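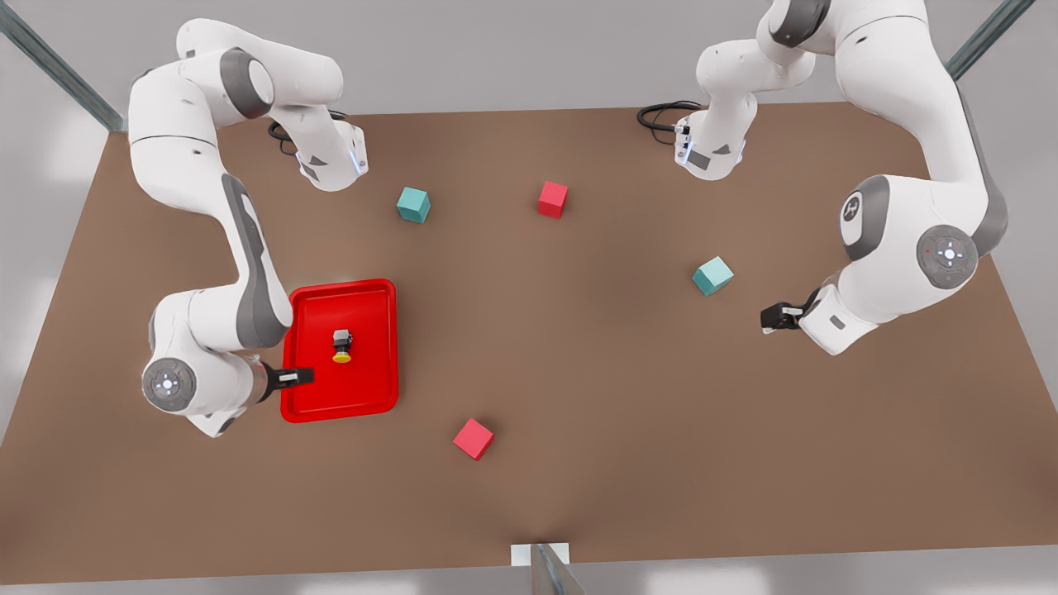
Why does the planner report "no valid plan" for the left arm when the cube is well within reach?

In most cases the collision scene still holds an object from an earlier episode. The planner treats the leftover as solid and rejects every approach that passes through it. Clear the scene on reset and plan again before changing any tolerances.

Ticket 1271
Component: Cetano planner, two-arm tabletop scene (simulation)
Reported by: Dombridge integration
Status: Closed, fix merged
Priority: 2

Report

The sorting task runs two arms over one table with four cubes, two teal and two red, and a red tray. The cubes are put down at random positions at each reset. The right arm plans without trouble. The left arm fails on the teal cube nearest to it, and the log shows:

planner: request received, group=left_arm
planner: goal state sampled, IK ok
planner: start state valid
planner: no valid plan after 50 attempts

IK succeeds every time, so the pose can be reached. The failure doesn't happen on a fresh start. It comes in after a number of resets and then gets more frequent until the process is restarted.

Tried first

Raised the attempt limit from 50 to 300. Same result, only slower. Put it back.

Swapped the cube colours in the task file in case the perception stub was mixing up labels. No change. Labels were correct in every log we checked.

Turned off arm-to-arm collision checking. The failures carried on at the same rate, which ruled out the right arm as the obstacle. Turned it back on straight away - please don't leave this off in a shared config.

Turned off checking against world objects. All plans succeeded. So the obstacle had to be something in the world model.

Cause

We dumped the world model after a failed episode and compared it with the simulator state. The simulator had four cubes. The world model had those four and a further box, the same size as a cube, sitting in the left gripper's approach path. It was a cube from an earlier episode that had been attached to the gripper when the reset came in.

On reset, the Duneo bridge removes all world objects and adds the new ones. An attached object isn't a world object, so the remove call skips it. The next gripper open command then detaches it, and it drops back into the world model at the gripper's last known pose. The simulator knows nothing about it, so it never shows up in the viewer.

The right arm was spared by the order of the task. It has normally released over the tray before an episode ends, while the left arm is often still holding a cube at timeout.

Fix

The reset handler now does this, in order:

1. Stop both controllers and wait for idle.
2. Detach everything from both grippers.
3. Remove all world objects.
4. Read the object list from the simulator and add it.
5. Compare the two lists by name and raise an error if they differ.

Step 5 is new. It would have caught this on the first bad reset.

Checked with 300 resets, half of them forced while the left gripper was holding a cube. No leftover objects and no planning failures on reachable cubes.

Follow-up

The viewer in the Szabó plug-in draws simulator state only. A request has been opened to add an overlay for the planner's world model. Until that is in, use the dump command after any "no valid plan" message where IK is ok.

The tray is still added as one solid box, so a low approach over the rim can be refused. Separate problem, please raise a new ticket for it.

Re-opened briefly in November after a report of the same message. The site was on the old bridge build. Updated, no further failures, closed again.

Dombridge Support Desk | Contact us | © Dombridge | Back to top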